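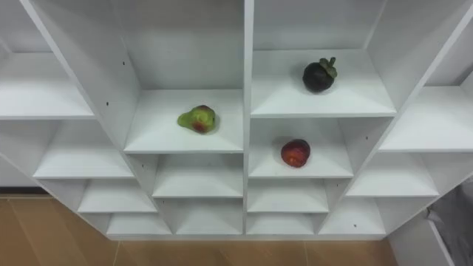 White cubby shelving with fruit on the shelves.

Print this page | E-mail this page

Last updated: December 21, 2019

Part 2: Setting up your home inventory in Namstead

If you got through Part 1, you have a login and your policy number is saved under My Coverage. Now comes the part people put off (I put it off for a whole winter, so no judgment!). You're going to make a list of what you own, and Namstead will keep it next to your renters or homeowners policy so you can find it when you need to file a claim.

Set aside 45 minutes for your first room. The others go faster once you know where the buttons are.

Before you start
Have your declarations page handy, and any receipts you can dig out of your e-mail. A charged phone helps too - the photo upload eats battery like crazy.

1. Open Namstead and tap Inventory, then New Room. Give the room a plain name like "Kitchen" or "Back bedroom." I once called mine "Stuff" and regretted it by the second closet.

2. Tap Add Photo and take one wide picture of each wall. Don't tidy up first, just shoot.

3. Go back to the room and tap Add Item. Type what it is, the brand if you know it, and the year you got it. "Couch, gray, 2016" is plenty.

4. Fill in What I Paid. If you don't remember, leave it blank and check Estimate. Please don't put in a zero! Namstead reads zero as a gift with no value and drops the item from your total.

5. Anything worth more than $500 gets its own entry with a receipt or a close-up of the serial number. Smaller things can be grouped, so all your pots and pans can go in as one line.

6. Tap Save Room. Wait for the green check mark before you close the app.

Note: Groceries and things you use up don't need to be listed one by one. I make a single line called "Pantry" and put a fair guess on it.

Note: Joana Abreu on our help desk gets asked about roommates a lot. List only what belongs to you. Your roommate's TV goes on your roommate's policy, even if you're the one who watches it.

CAUTION: Jewelry, coins, musical instruments and the like often have their own limits in a policy, and those can be a lot lower than your overall coverage. Adding a ring to your inventory does not insure it for the price you typed in. Look for "special limits" on your policy, and call your agent if the number looks small.

CAUTION: Deleting a room deletes the photos in it. There's no undo (sorry, I've asked). Use Export first.

Saving a copy somewhere else

7. Tap Export, choose PDF, and e-mail it to yourself or to a relative who lives elsewhere. My copy goes to my sister in Vondton.

8. Put a reminder on your calendar to update the list once a year. I do mine in May, when I'm cleaning out closets anyway.

If Export gives you error 219, your photos are still uploading. Leave the app open on Wi-Fi for a bit and try again. If it keeps happening, write to the help desk and tell them which phone you have.

Next: Part 3, Adding a second person to your account

- Craig Innes

Sign up for our monthly newsletter. Enter your e-mail address and click Subscribe.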